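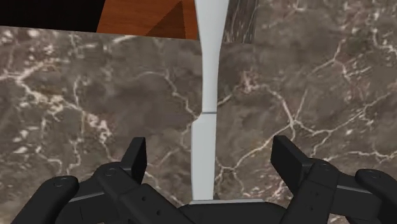

Workshop Tips: Comparing Two-Finger Grippers Without Wasting a Week

By Delia Rivadeneira
September 24, 2018
6 comments | 2 shares

Most gripper comparisons done in a home workshop fail for the same reason: the parts change between runs. The notes below come from comparing a Wendora parallel gripper and a Lindent linkage gripper on the same small arm, first in simulation and then on the bench. They assume the arm is already mounted and the controller can log position.

Start in simulation

Model the part before you buy fingers for it. A tall, narrow part is a better test than a cube. It shows pad misalignment early, and it tips if one finger arrives ahead of the other. A part with a waist is better still, as the grip height then matters.

Set the wrist camera view so that both finger pads are visible with the jaws open. If you can see only one pad, you can't judge centering. Move the camera back along the wrist and leave the lens angle alone.

Use a busy surface texture for at least one set of runs. Veined marble is a good choice. A plain gray tabletop flatters any detector, and a pale part on plain gray hides edge errors you will meet later in a real kitchen.

Check clearance on both sides with the jaws open. The gap between each pad and the part should be wide enough to absorb your worst position error. Ours was 6 mm, so any opening that left less than that per side was rejected.

Know what the linkage does

On a parallel gripper the pads travel in a straight line. On many linkage grippers the pads also move forward or back as they close. Measure this before writing any approach routine:

Close the jaws on nothing and mark where the pad tips meet.
Open them fully and mark the tips again.
The difference along the approach axis is your depth correction.

Put the correction in the controller as a single named value. Lautaro Benítez had it typed into three scripts and changed it in two of them, and the resulting dent in the Lindent's palm plate is still there.

Bench setup

Clamp the arm base to the bench with two clamps at opposite corners. One clamp lets the base rotate slightly under load, and the error looks like a camera fault.

Wipe the pads with alcohol before each set. Skin oil changes the friction enough to swap the ranking of two grippers.

Tape an outline of the part on the bench and return the part to it by hand. Use low-tack tape. Masking tape left for a few days pulls the finish off an oiled top.

Keep room lighting fixed. Close the blinds even if it seems dark enough.

Running the comparison

Run 200 grasps per gripper, in blocks, and swap grippers between blocks. Running all of one and then all of the other puts motor warm-up and pad wear into the result.

Record each grasp as held, slipped or missed. Don't add a "nearly" column. Log the finger opening at the moment the jaws stop. A wrong opening usually means a tilted part, even when the lift looks fine.

Hold the closing force constant if the controller allows it. The Gidholm controller does. The Urrutia takes a motor current limit, so close the jaws on a kitchen scale and note the reading for each setting.

Reading the numbers

Compare misses first. A miss is normally a camera or calibration problem and says little about the gripper. Take the misses out, then compare slips. If slips cluster at one grip height, move the grip height and repeat that block before blaming the pads.

Replace pads in pairs. A new pad against a worn one pushes the part sideways during closing.

Thanks to Muthoni Mrema for the scale method.

Related tips
Cutting silicone pads with a craft knife
Labeling power supplies so they stay labeled
Cable ties or hook-and-loop for a moving arm
Getting tape residue off an oiled bench top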